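Last updated: December

3.2 What goes in the basket

I should say up front that I came to this question through my own kitchen, where a basket sits on the counter and fills up with whatever I'm holding when I walk in. So when we started asking people how they put away small things after a meal or a shopping trip, I already had a hunch that the basket would win every time. I was wrong, and pretty happily so! People in Rindstead were fussier than I am. They'd drop a whole apple in the basket with hardly a glance, and then stop dead over anything that had been cut.

We ended up with 117 usable diaries, and the cut fruit kept coming up (avocados most of all, with lemons a distant second). A cut avocado is an awkward guest — it's still food, it's still good, but it has an open face and it marks whatever it touches. Figure 4 has the basket along with three of the things our diarists wrote about most: the cup, the apple and the avocado half.
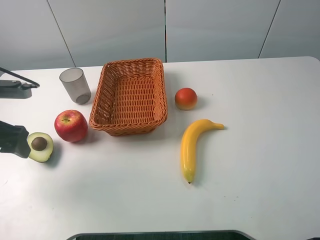
Figure 4. Basket, cup, apple and avocado half on a white tabletop.

Dougal Mackay read an early draft and wrote back that we were making the avocado sound harder than it is, and that in his house a cut one goes on a saucer and the basket never enters into it. Fair enough, and 50 of our diarists would back him up. But plenty of others told us the saucer was one more thing to wash, and they'd sooner set the half in the basket, cut side up, and deal with it later.

The cup is a different story. Hardly any of the diaries treat a basket as a place for cups, except as a stopover on the way to the sink. Duygu Karakaya and I argued over whether a stopover should be coded as putting away at all. I said yes, she said no, and in the end we gave it a code of its own, which is why Table 2 has that odd extra row. I still think of my own counter when I look at it.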